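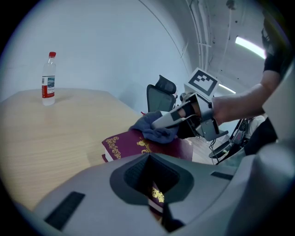

Handheld gripper build — your questions

Updated 1/8/23. I get the same emails over and over so most of the answers are in one place now. Written fast, sorry. Ask below if yours is missing.

Shares 425 | Comments 7

What is it, in one line?

A pair of grippers you hold in your hands, so you can do a job yourself and the arm can learn the job from you later. One per hand. The arm is a separate build with its own page (half finished).

Where is it being built?

Started on my kitchen worktop. Moved to the shared workshop at Brornness once the printer noise got too much. Bench space is first come, and I'm usually there in the evenings.

Who's "we"?

Me and Roksolana Panasiuk. She does the electronics and anything involving a soldering iron. I do the printed parts and the typing. If the wiring notes are neat, hers. If not, mine.

Is it bought or made?

Made, mostly. Housings and fingers printed. Brackets cut from scrap strip out of the offcuts bin. Screws, springs, cable and the cameras bought. The handle went through more versions than I care to list, the early ones hurt your wrist after ten minutes.

What are the black and white squares for?

Marker cube. A fixed camera looks for the pattern and works out where the gripper is and which way it's tilted. A cube has a face towards the camera more or less whichever way you turn your hand. A flat marker lost us every time the wrist rolled.

Print the patterns on matt paper. Glossy paper under strip lights is hopeless, you get a white glare right across the middle and the software gives up. Leave the thick border alone too. I trimmed one to fit and lost an evening to it.

Does the cube get in the way?

Sometimes. You knock it on shelves. Ours is on two screws and pops off if you hit it hard enough, then you have to calibrate again, which takes a few minutes. Don't glue it.

What are the pads on the fingers?

Rubber sheet, stuck on with contact adhesive. Bare printed plastic slides off everything. Scuff both sides first or it peels by the end of the week. Have spares cut.

Why cloth? Why not blocks like everyone else?

Blocks are too easy and we got bored. Cloth folds differently each go, and it hides whatever is under it. At the moment we work with a crumpled cloth on top of a thick hardback. Press, pinch, lift, move it off. A book is a good thing to practise on, heavy enough to stay put and with a proper edge to find. Old one with a tough cover, please, not a library one.

Can it pick up just the cloth and not the book?

In our hands, yes, with practise. From the arm on its own, hit and miss. It likes to press too hard and drag the lot. Slower closing helped. So did throwing out our early recordings, where we were both rushing.

How many recordings do you have?

3,398 clips kept. Almost 2,000 of those are cloth, the rest is cups, lids, boxes and so on. A clip is short, a few seconds of doing one thing. Bad ones get deleted the same night or they never do.

Do I need that many?

No. You'll see something happening with a lot fewer if you stick to one job and one table. Change the table or the lighting and you start needing more.

Does the rest of the room matter?

More than we thought. If every clip has the same plain wall behind it, the arm gets fussy about walls. We leave ordinary stuff about now. Bottle of water, a chair or two, whatever is there. Just keep the lid on the bottle, near electronics.

What about the cables?

Sore point. They hang off the bottom of the gripper and go to the computer. You do stop noticing them, then you step on one. Tips:

- leave a loop of slack below the handle
- tape the cable to the handle, not to the finger
- run it down the side you're standing on, off the table
- right angle plugs if you can get them

Wireless? Tried it. Dropped frames. Roksolana wants to try again in September, I have said I'll hold the torch.

Which board does it run on?

A small control board from Clato, the cheapest one with enough USB. Anything similar will do. Power comes from an old Leitner bench supply that lives in the workshop. Check the polarity before you plug in. Twice.

Can children use it?

Mine have. The fingers close with a light spring so a pinch is only a pinch. The arm is another matter, keep everybody out of reach of that and have the stop button on your side of the table.

My gripper drifts sideways in the recordings. What did I do?

Check these in order:

1. Cube screws loose
2. Fixed camera been nudged (it's always this)
3. Wrong marker size typed into the settings. Measure the printed square with a ruler, printers shrink things
4. Strip light directly above the cube, washing it out

If it's none of those, send me a clip. A short one.

Are the files free?

Yes. Do what you like with them, a mention is nice. They sit in the Trudisell folder, named after the village where I drew the first one on a rainy holiday. The drawings for the second housing are newer than the first, so use those for both hands. The opening in the middle is wider and you can get fingers in to do the screws up.

Will you sell me a finished pair?

No. Sorry. Takes too long and I'd have to do it properly. Come along one evening and we'll help you put your own together — bring your printed parts, we have teh screws.

What's next?

Softer pads, then towels. After that a pillowcase, if the arm behaves.

Comments (7)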